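Vondura: a table of wrestling entrance ramps and stage sets

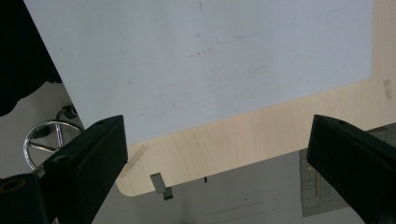 What counts as a set? Anything built for one show and taken down afterward: the ramp, the screens, the arch or tower or whatever the wrestlers walk out of. The ring itself is left out, and so are the house lights.

I started Vondura as a text file of stages I liked and it got away from me. It now has 411 rows, one per show, mostly from small and mid-size promotions that never got a proper write-up anywhere. If you've ever tried to remember which year the Fidcombe spring show had the fake drawbridge, you're my kind of person!

What's in it

The main file is sets.csv. The columns are show, promotion, town, month, year, ramp_length, ramp_shape, screens, theme and notes. Ramp length is in feet. Ramp shape is straight, bent, split or none (plenty of shows just have a curtain and a hope). Theme is free text and I'm sorry in advance - I wrote "castle" in some rows and "medieval" in others and I haven't gone back to fix it.

There's a second file, reuse.csv, which links shows that used the same pieces. It has 128 pairs so far. This is my favorite part. The Wudcombe lighting towers keep popping up in other towns with a new coat of paint, and once you've spotted them you can't stop.

Where it came from

Show programs, old fan newsletters, DVDs, and my own notes from sitting in the cheap seats. The source column in reuse.csv says which. If I only had my memory to go on, the row is marked "memory" and you should treat it that way.

Known problems

Ramp lengths before the HD years are guesses from counting floor panels. Two shows share the name Sjöberg Cup and I may have swapped their screens. Blank cells mean I don't know, and a zero means there wasn't one. Please don't fill the blanks with zeros, it makes the averages look silly.

Using it

Open it in any spreadsheet, the files are plain UTF-8 with commas. Take it, chart it, argue with it. A link back is nice. Corrections are very welcome - open an issue with the show name and where you saw it. I go through them every March, and now and then in between when there's a slow card on.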